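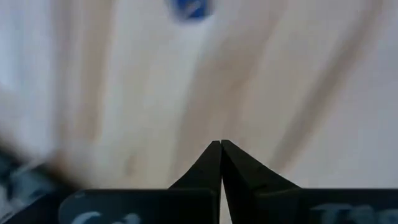
Taller > Células > Puesta a punto

Buscar en el sitio… Ir

¡Viernes de mantenimiento en la célula de Cirkatau! Me tocó repasar la pinza, que llevaba unas 400 horas sin que le metiera mano (lo sé, lo sé).

Con los dedos cerrados, las puntas negras casi se tocan y entre ellos queda una rendija finita. Yo la repaso con galga, aprieto los 2 tornillos de la base y vuelvo a guardar el cero. En 15 minutos estaba lista, ¡y me fui a por un café!

Categoría: pinzas, mantenimiento, Ochoa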